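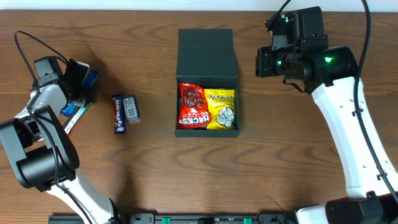

Chapter 2
The Gift and the Counter-Gift

2.1 Why small presents matter

When a visitor comes to a house with a box of sweets, both sides know more or less what must happen. The host says that it was not necessary. The visitor says that it is only a small thing. After this the box is put on the table, and the talk can begin. We learn these sentences as children and seldom think about them later.

In Chapter 1 we looked at goods which are bought and sold. The present chapter deals with goods which are given, and with the duties that come together with them. A gift box filled with snacks costs little, and the same bags can be bought in any shop. Still, most people would feel a difference between receiving them in a box and receiving them in a carrier bag. The contents are equal, but the message is another one.

Irén Balogh studied this question in the town of Trillmont, where she asked 114 households to keep a diary of everything they gave and received. The diaries contained 382 gifts. Food was the largest group, and it was also the group which was returned most quickly. A family that received biscuits in June had often given back jam or fruit before the end of the same month. Expensive gifts waited longer for an answer, and some of them never got one.

Balogh calls the quick return of food "keeping the door open". Yung-ching Tsao does not fully agree with her. In his view, a very fast return can also close the door, for it shows that the receiver does not wish to stay in debt. We shall come back to this disagreement in section 2.4.

2.2 Three terms

Gift: a thing or service handed over without a fixed price in return.
Counter-gift: what the receiver gives back, at once or after some time.
Wrapping: all that is added to the contents in order to mark them as a gift, including the box, the paper and the spoken words.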